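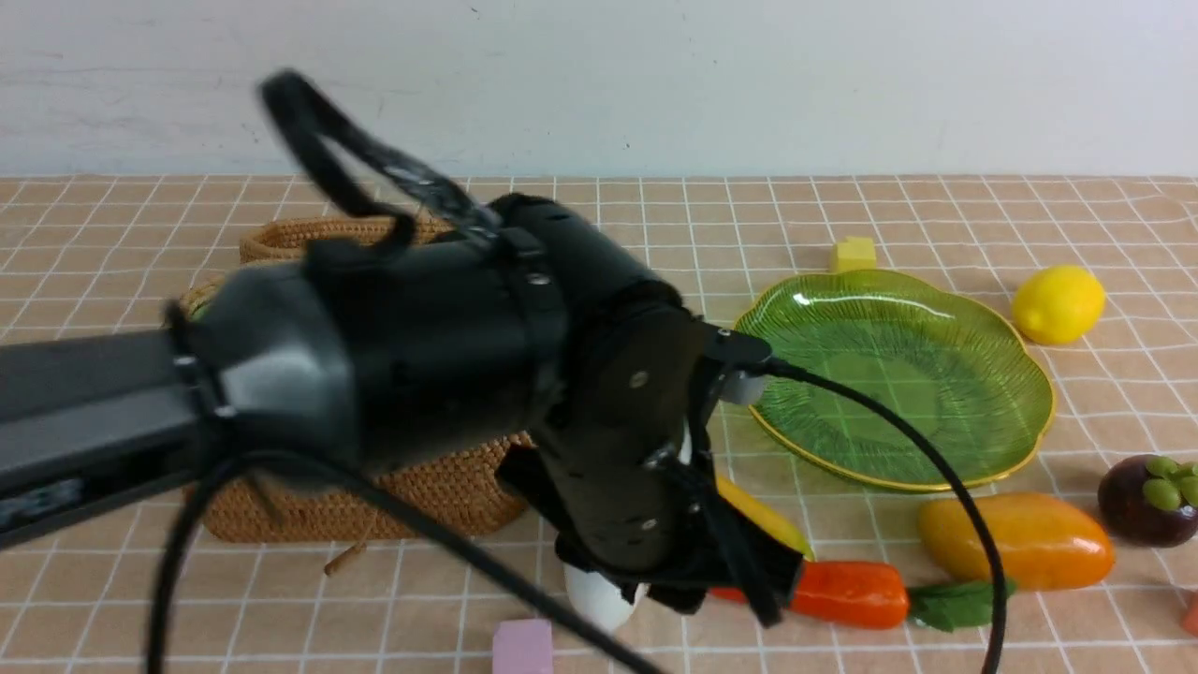

I've been trying to get candle wax out of table linens since May, and I think I finally have a method worth writing down. Thread. Most advice says to use a hot iron and a paper bag right away. That works on plain white cotton. On anything with color and a printed pattern, like a peach cloth with thin white grid lines, I'd be more careful, and I'd keep the plates and fruit on it until you're ready to deal with the whole cloth at once.

First, leave the wax alone until it is hard. If you wipe it warm you push it into the weave and make the spot twice as big. I did this on my first one.

Once it's hard, lift what you can with the edge of an old plastic card. Don't use a knife. If the wax won't come up, put the cloth in a bag in the freezer. I give it 60 minutes.

Then the iron. Low setting, no steam, plain paper towel above and below the spot. Move the towel every few seconds so you're always on a clean part. I went through 12 sheets on one bad spill – colored wax is worse than white.

What's left after that is dye and a little grease. Dish soap, worked in with a fingertip from the back of the cloth, 18 minutes, cold rinse. Check it in daylight before it goes anywhere near the dryer. The dryer will set it.

I also tried a bottle of Cleletik. It took out the grease but left a pale ring on a blue napkin, so now I test it on the hem first. Kurkance did nothing that I could see, good or bad.

Tiziana Cocco asked about wool and silk. I don't do those at home. I took one wool runner to the cleaners on the corner and paid $19, and it came back fine.

For old stains I don't have much. I have a tablecloth from my aunt with red wax on it from before I was born, and three rounds of all this only got it down to pink. I use it folded – the pink part goes underneath.

One correction to the iron post. Paper towels with a printed design can transfer ink. Use the plain ones.

Next I'm going to try beeswax on a scrap of linen. I'll add to this thread when I've done it.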